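Misent Economic Development Partnership
Site and Workforce Panel

Minutes of the meeting held on 8/29/21

Present: five voting members, with officers in attendance from the Misent business support office and the Hultby site office. The meeting was quorate.

1. Apologies and declarations
Apologies were received from the representative for rural enterprise. A member declared an interest in item 4 as a tenant of the Hultby estate and took no part in that decision.

2. Minutes of the previous meeting
The minutes were agreed as a correct record, subject to one amendment: under item 6, "freehold" should read "leasehold".

3. Zikisora: enquiry for premises
Officers reported that Zikisora had confirmed its interest in a unit at Hultby for light assembly and repair work. The company expects to employ 100 people once the unit is fully open. It has asked for a ten-year lease with a break at year five, and for early sight of the power supply figures for the estate.

Members asked whether the access road could take the expected lorry traffic. Officers replied that the highways survey was in hand and would be reported in October. It was noted that a second location remained under consideration by the company and that no commitment had been made by either side.

Resolved: that officers continue discussions with Zikisora on the terms set out in the paper, and that no rent-free period be offered without the agreement of the panel.
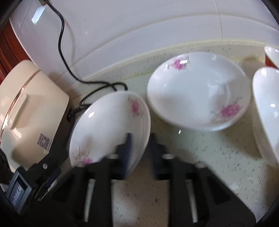

Plate with pink flower pattern

4. Omerović: extension of lease
The panel considered a request from Omerović to extend its lease and to take on the adjoining yard. The firm's present workforce is 289, and it plans to reach 327 if the yard is made available. Officers advised that the yard drainage would need to be renewed first and that the cost had not been included in this year's budget.

There was discussion as to whether the tenant should contribute. Members were in favour of an equal share in principle but wished to see a written estimate before going further.

Resolved: that the lease extension be approved; that the decision on the yard be deferred until the estimate is received.

5. Training places
A short report on training was received. Local employers continue to find it hard to fill maintenance and warehouse posts. The college has offered evening courses at Hultby, provided that a suitable room can be found. Officers were asked to look at the upper floor of the site office and to check the fire regulations for evening use.

6. Any other business
Signs at the estate entrance still show the names of two former tenants. The site office will arrange for these to be removed.

7. Next meeting
To be held in October at the Misent office. Papers will be sent out one week beforehand.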